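Reading Logs, Again

Drerby Elementary is bringing back the nightly reading log in May, and I have been asked to put a few lines in the family newsletter saying how good this will be. I teach fourth grade here and I have two kids of my own in the building, so I'll say what I think and let the office trim it.

The plan is simple enough. Every student in grades two through five reads for 30 minutes at home, a grown-up signs the sheet, and the sheet comes back the next morning in the green folder. Classes that turn in all their sheets get their name on the board outside the library. The program comes in a binder from an outfit called Skadow, and the binder says children who keep a log become stronger readers. It does not say which children, or compared to whom. I read it twice looking for that part.

We did this before, when Gregor Mackay was principal. I had 19 students who turned in a signed sheet nearly every day, and by winter I could tell you which of them were reading and which had a parent with a pen in the car line. The ones who already loved books kept loving them. A couple started stopping at exactly the half-hour mark, mid-chapter, and that bothered me more than the forged signatures did.

Rommel Tolentino, who runs our library, is more hopeful than I am. His argument is that a log at least gets a book into the backpack, and that some homes will talk about reading when there is a form to fill out. Fair enough. He also pointed out that the school total last time was 3029 sheets, which sounds grand until you ask what anyone learned from them. As far as I know they went into a closet.

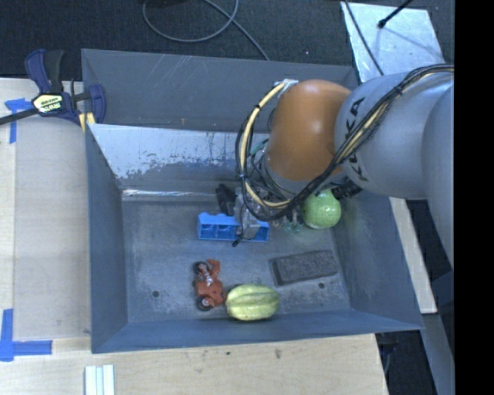 What families should do

Send the sheet back if you can. If your evening fell apart, write "no reading tonight" and sign that. I would much sooner have a true blank than a polite lie, and no child in my room will lose recess over it.

Anything counts: comics, recipes, the back of a hockey program, a book read out loud by a big sister. Maribeth Dumlao asked at pickup whether reading in another language counts. Yes, of course it does, and the sheet should have said so.

What I've asked for

I want the library to look at checkouts before and after, by grade, and I want the numbers printed right here whichever way they go. I've also asked that we drop the board outside the library – it mostly tells us whose parents are home at night. The office is "considering" that.

Blank sheets are in the rack by the front desk. Room 2 has extras.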